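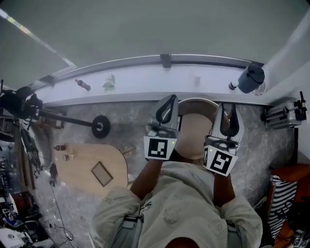
AUTOMATION AT HOME

Can a machine tidy a windowsill yet? Sometimes, if the sill is one it has practiced on. Readers keep asking us when they can hand over the small jobs, so we put the question to Priya Dvorak at Nurholm.

Her group starts with people. Someone takes a gripper in each hand and does the chore with those, and the recordings go to teach the software. A ledge with a bottle on its side, a crumpled bag and a little cup is harder than it looks. Bags are the worst - they never have the same shape twice.
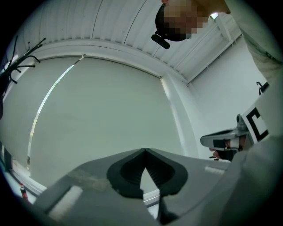

By Tobias Thibodeaux

Nurholm has 2,448 recordings of short chores so far. In March its arm cleared a sill it knew in 83 tries out of 100. On a sill it had not met before, the figure fell to 66. It also takes 8 minutes over a job most of us finish in one.

Shop floors are closer, Dvorak says, as parts there come in known sizes and stay where they are put. For kitchens and bedrooms she won't name a year. Next on her list is folding dish towels, and we will report on that when there are results.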